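Drito – Wanted: table operators for grip fault retest (paid, short term)

Posted by Zineb Benkirane, Clesta cell

We need people for the June retest, quickly. Last round the two-arm cell dropped jars. Not once – 93 drops in 243 transfers, mostly after the gripper reported a good hold. One jar broke next to an operator's hand. No injury, but we stopped the round that afternoon and the incident report is open until the retest is done.

What we know so far: the hold signal stays on when the fingers have slipped. Force reading looks fine in the log, jar is already on its way down. Could be the finger pads, could be firmware, could be both. Floor Coppens has the logs and will go thru them with whoever gets hired.
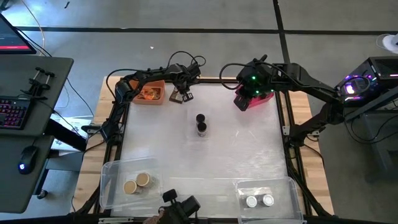 What you'd do. Run jar and block transfers between bins, one session at a time, 180 minutes with breaks. Call out slips when you see them, don't wait for the software. Write down which arm, which object, what the status said. Hit the stop if anything looks off. You will not get in trouble for stopping a run, that was part of the problem last time.

Who we want. Steady hands, patience, decent notes. Experience with teleoperation is nice but we train. Must be ok standing, must be able to see status lights at arm's length (tell us if color is an issue, we can set up a sound insted). No loose sleeves, no rings.
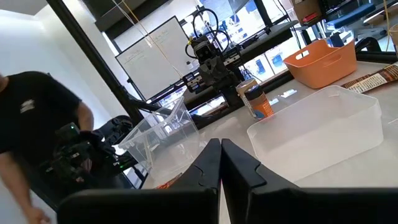 New rule since the breakage: hands stay off the table while either arm has power. Applies to resets too. Reaching in to nudge an item at the bottom of the clear bin is exactly how we got the near miss – with gripper fingers that wide you lose sight of small stuff behind them, and so does whoever is at the controls. Ask for power down, wait for the call, then reach. Safety glasses for everybody in the room, including visitors.

Openings: 3. Paid hourly, training hours included. Start as soon as you've done the safety briefing with Ambros Berchtold, mornings 8:30.

To apply send a few lines and your availability to Orla Moriarty at the Drito front desk. No cover letter. If you were on the last round you can apply again, and please do mention any drops you saw that didn't get logged.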